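Hooks along a side rail — will they hold, and what goes in the tray?

Kourosh Nikzad
Setting up a little bench for small repairs and I keep losing my screwdriver under everything else. I've got a rail down the right side and was thinking of a row of hooks. Do I need to drill, or is there an easier way? I rent, so I'd like to be able to undo it!

tornero_6
Just drill it. Takes two minutes.
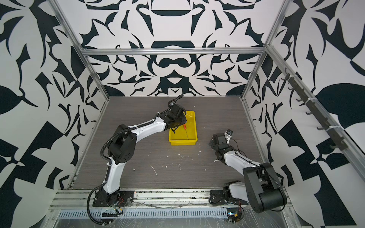

Pramila Katiyar
9/13/22 · 21 helpful votes

No drilling needed! Small black hooks, white cable ties, one row down the rail — snip the ties when you move out. Space them evenly or it'll bug you forever (ask me how I know). Pull each tie tight before you trim the tail. I'd keep the little tools in a shallow tray on the tabletop, though. Mine's yellow, and a bright orange handle is still easy to spot in it. Save the hooks for cords and light stuff — I wouldn't hang a hammer on one.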